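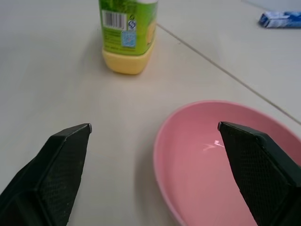 Grímur Norðdahl
cell tech, Callel – grippers, cables, whatever squeaks
10/6/18

Gripper day on the Dumitz cell. Thread, typing this between cycles so bear with me

1/ Started with the pads. Crosshatch ones, one on each finger. They fill up with fine dust and the grip goes before you can see anything wrong. Stiff brush, along the diagonals, both directions. No solvent!! Solvent got under the glue last January and we lost a pad in the middle of a shift

2/ Then the metal tips. Run a fingernail along the edge, if it catches there's a burr. Left one caught. Two strokes with a fine stone, wiped, done. Right one fine

3/ Finger screws. Had one back out on me in spring so now they all get a paint mark across the head. Marks all lined up today. Still put the driver on them because I dont trust paint

4/ Wrist camera. Wipe the lens with the air supply OFF. I keep saying it. Fingers wide open is how I like to check the view – you want both tips showing, and whatever you're going for sitting in the gap between them. Yellow bottle with the green label is good for this, easy to find against a white table. Pink bowl stays down on the right side

5/ Someone asked if the seam in the tabletop matters. Yes a bit. Panels can settle at different heights and then your Z is good on one and off on the other. Straightedge across the seam before you touch any offsets. Shimmed ours at one corner, re-taught the table plane after. Took 20 minutes, should of done it months ago

6/ Open/close test. 400 cycles empty, then 57 with the bottle. Why 57? That's where the old Galindo script stops and I never changed it. Listening more than looking. Dry click on the way open = grease the slide

7/ Got the click. Of course. Cover off, old grease was brown and stringy, wiped it all out, put in the light stuff from Destik. Thin coat. If it oozes out when you close the fingers you used too much and now its on your pads, back to post 1

8/ Second run, click gone. Force reading same at the start and the end so I'm leaving the current limit alone

9/ Log entry is in. Next check in 8 weeks unless the pads go first. Need to order pads, we're down to the last pair – if anyone has a spare set for the wedge fingers pls message me

10/ Edit to 3: driver size is on the sticker inside the cover, stop asking lol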